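Home & Workshop > Tips > Work Surfaces

Looking after a white worktable

A white table is a good choice for a room with poor light, and a nuisance to keep looking decent. We have had ours for years and it gets used for wrapping, paperwork, small repairs and the odd bit of gluing. These are the habits that have kept it usable.

Wipe it before you start as well as after. Grit left on the top gets dragged about under whatever you put down next, and on a white finish the fine scratches go grey. A damp cloth with a drop of washing-up liquid is enough. Go over it again with plain water, then dry it with an old tea towel. Leave scouring powder under the sink where it belongs.

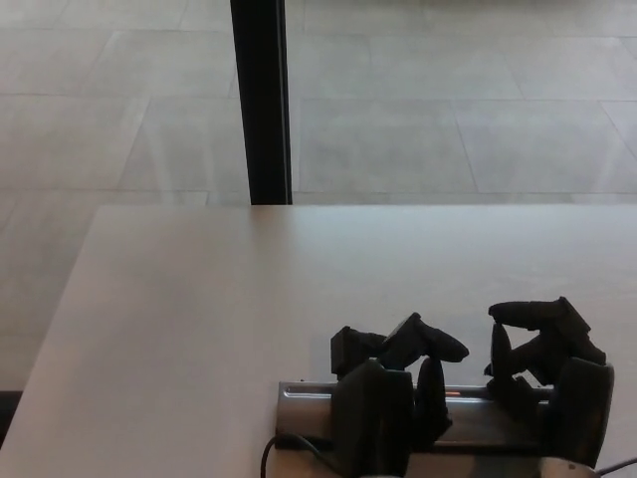 For pencil, use a soft rubber. For biro, try a little surgical spirit on cotton wool, but test it first on the underside – some coatings turn dull. Glue is best left to go hard and then lifted with the edge of an old plastic card. Þórarinn Brynjólfsdóttir wrote in to recommend a hairdryer on low for sticky label residue. It works, though keep it moving.

Anything with a hard base needs watching. Tape dispensers, clamps and hole punches will all mark a top if they are pushed across it. Lift them, or keep a cork mat to stand them on. A mat 300 mm wide takes most desk tools.

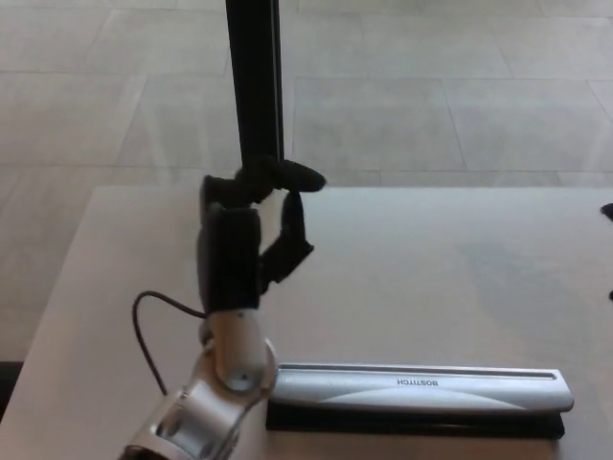

Staplers get more abuse than any other tool on a worktable, mostly from people forcing them. If the staples fold over instead of going through, you have too many sheets or the wrong length of leg. A long desktop model such as the Bostitch lying on the table needs room around it, so clear a space and press straight down with the flat of your hand. Check the box for the staple size. When one jams, open the magazine, take the whole strip out and ease the bent staple free with a thin screwdriver. Do not bang it on the table.

Legs next. Tiled floors are rarely level, and a table that rocks will spoil any careful job. Fit screw-in feet if the legs will take them. Otherwise cut a shim from thin cork and glue it to the short leg, so it stays put when you sweep. Check again after 90 days, as cork settles.

Tip on shims from Bjarke Hallgrímsson, Poltalby.

Contact us | © Pritchard Home Tips | Back to top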